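Sorting Still Slow Work for Two-Armed Robots

Tusville – Putting small parts away in the right container remains a hard chore for general-purpose arms, according to trial results released in July by Flelance. The firm counts a run as good only if every block ends up in its assigned container.

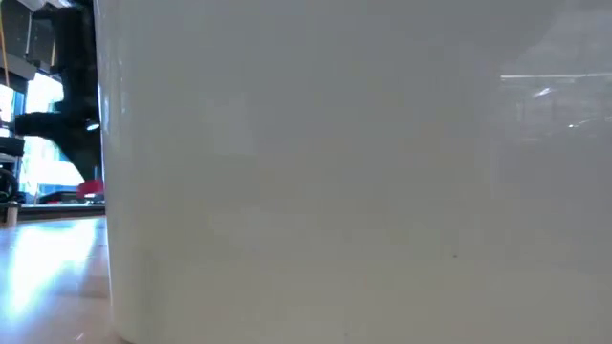 Can a robot take over tidying at home yet?
For a single, well-defined sort on a clear table it can do part of the job, with a person close by to reset it.

Flelance ran 100 attempts with each of two control programs. The older one, Mulcahy, completed 70.
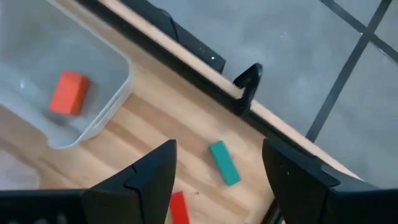
Grip width is the usual trouble in shop-floor kitting. Fingers have to straddle a part without nudging its neighbor – and a red block sitting between the two fingertips, with a teal one lying just beyond, leaves limited room for error. Flelance logged 668 single picks before changing its approach angle.
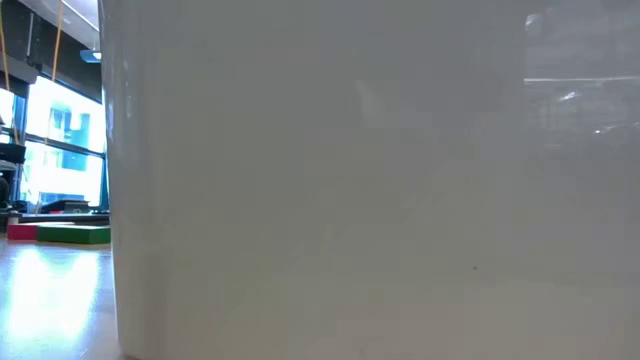
Red and green blocks near the window.

The newer program, Drastgate, plans both arms together. Its score will be published after a second round with mixed container heights.
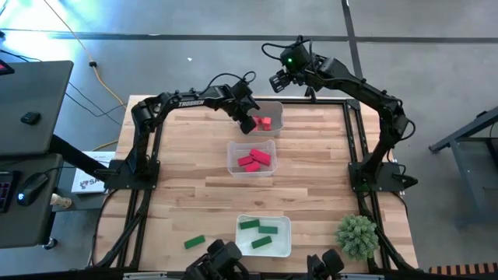 Marites Cabanatuan said a stockroom would need the same result with parts the arms had never handled, and that she would not schedule a shift around the present numbers. The second round starts in the fall.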